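Modules > Buildings in Use > Handout 4: Office noise and the claims made about it

Usman Bangash

Start with the sales sheet. Gurwood say their floor covering makes an open office "up to 35 per cent quieter". Quieter than what? The sheet doesn't say. If the comparison is with bare concrete, almost anything you lay down will do well, a few old blankets included.

Two different things get muddled here, and you should keep them apart in your coursework. One is the noise made by feet, chairs and dropped objects hitting the floor. Carpet does help with that, mostly for the people downstairs. The other is speech travelling across a room. A thin carpet does very little for speech, and speech is what staff complain about when anyone bothers to ask them.

The Songate survey is often quoted in favour of carpet. Read how it was done before you quote it as well. Staff were asked to rate the noise before and after a refit, but the refit also brought in new ceiling panels and moved the printers into a separate room. I can't see how the carpet gets the credit. Satti makes the same point in chapter 2 of the course reader, more politely than I have.

Hemora sell a desk screen on much the same sort of evidence. A low screen blocks some direct sound if both people are sitting down - stand up and you talk straight over it.

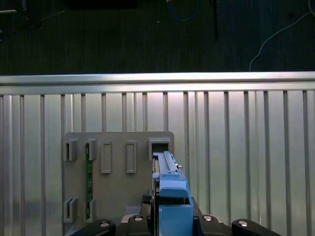

Buildings in Use, Course Notes, p. 4

Dark carpet, charcoal especially, is usually sold as "hard-wearing". Ask whether that means the fibres last or only that the dirt is harder to see. Pale specks show up on it well enough, and cables still end up lying across it whatever the brochure shows. Colour has no bearing on sound at all, though I have read a report that implied it did.

For the seminar, bring one noise claim from a product sheet and write down what was measured, where, and who paid for the test. If you can't find all of that, say so in your notes and don't fill the gap with a guess.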